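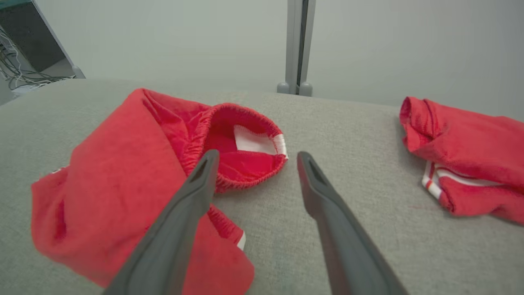 Red cloth, gray fingers, Tremlow open day.

Open Day: Questions We Get Every April

What will I see?
A robot handling clothes. Visitors expecting lasers have been known to leave early. Each session runs 30 minutes, and the good part can come at any point in it, including the part where you are looking for the restroom.

Why is all the laundry red?
Waraporn Jaidee picks the garments. She likes red against gray. We have stopped asking.

Is it faster than me?
No. Jintana Rojanasak timed herself against it last year and had time to answer her email.

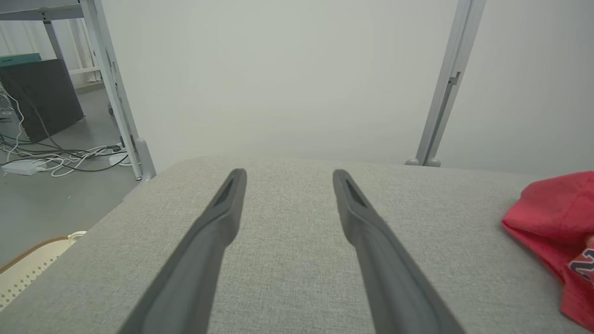

The robot was not embarrassed, and it kept going after she went to lunch. That is more or less the sales pitch.

Can I touch the grippers?
Only when Samran Jitpraphai says so, and he says so less often than you'd like. Please keep behind the tape while the arm is powered.

Can I bring my own shirt?
Yes, one per family. No sequins, no pins, nothing you plan to wear to a wedding. Leave it at the front desk with your name on the tag.

How many people can come?
We let in 61 at a time. The fire marshal chose the number and won't discuss it.

Are kids welcome?
Very. They ask harder questions than the adults do. Strollers go in the hall.

Where do I park?
Behind the Kolier building, not in front of it. The talk by Ingeborg Ostermann starts at 2 p.m. in the upstairs room, and coffee is on the landing until it runs out.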